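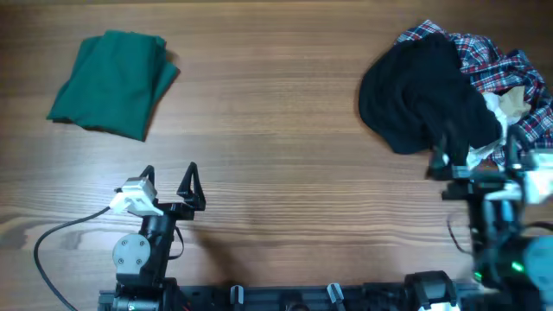 Hallo zusammen,

kurz zur Sitzung am Donnerstag, bevor alles durcheinander geht. Der Antrag auf Abwahl des Ortsvorstehers ist NICHT zurückgezogen, auch wenn das im Blättchen so stand. Er ist vertagt. Zweimal schon. Und was den Ton angeht - im Saal ging es zu wie auf dem Wühltisch, drei Sachen zerknüllt auf einem Haufen und ganz weit weg davon ein Stück lose zusammengelegt. Das ordentliche Stück war die Wortmeldung von Floor Vanhove, fünf Minuten, sachlich, mit Zahlen. Hat leider kaum wer zugehört.

Zu Piret, siehe unten:

> Am 02/11/2019 schrieb Piret Šimkus:
>
> Liebe Liste,
>
> ich war auch da und muss sagen, ich fand das Gebrüll nach der Pause
> unerträglich. Wenn ein gewählter Ortsvorsteher eine Bürgerin vor
> vollem Saal als "Berufsempörte" bezeichnet, dann ist das eine
> Entgleisung. Dass unsere Leute dann "Lügner" zurückrufen, macht es
> aber nicht besser. Ich bin dafür, dass wir uns als Initiative
> öffentlich von den Zwischenrufen distanzieren, und zwar vor der
> nächsten Sitzung.
>
> Außerdem: wie viele Unterschriften haben wir jetzt wirklich? Im
> Flugblatt steht 500, Jolán sagte am Telefon etwas anderes.
>
> Gruß
> Piret

Zu den Unterschriften: 343 gültige. Stand gestern abend, Jolán hat alle Bögen durch. Die 500 im Flugblatt waren das Ziel und nicht der Stand, das war blöd formuliert, geht auf meine Kappe. Bitte die alten Flugblätter nicht mehr verteilen!! Neue kommen, sobald die Druckerei liefert. Wer noch Bögen zuhause hat, bitte bei Jolán Fekete einwerfen, auch halbvolle.

Zur Distanzierung: bin dagegen. Jedenfalls öffentlich. Wer "Lügner" gerufen hat, soll sich selber entschuldigen, ich weiß wer es war und er weiß es auch. Wenn wir jetzt eine Erklärung rausgeben, reden in Diltberg alle über unsere Erklärung und keiner mehr über die "Berufsempörte". Und auch nicht über die 21 Stellplätze, um die es ja mal ging. Kann man anders sehen, dann bitte hier auf der Liste und nicht wieder in drei Einzelmails an mich.

Noch offen:
- Rederecht nächste Sitzung, muss schriftlich angemeldet werden. Macht das Rosine wieder?
- Leserbrief. Entwurf von Leokadia liegt vor, ist mir zu lang und im zweiten Absatz zu persönlich. Das mit seinem Schwager muss raus.
- Saal fasst nur 35 Zuhörer, also früh kommen.

Muss los, Rest heute abend oder morgn.

Jutta

Neueste Beiträge in dieser Liste
Re: Leserbrief, zweiter Versuch (Leokadia Jasińska)
Protokoll vom Mai immer noch nicht online
Rederecht - wer meldet an? (Rosine Vasseur)
Re: Re: Stellplätze am Friedhof
Mitfahrgelegenheit zur Kreistagssitzung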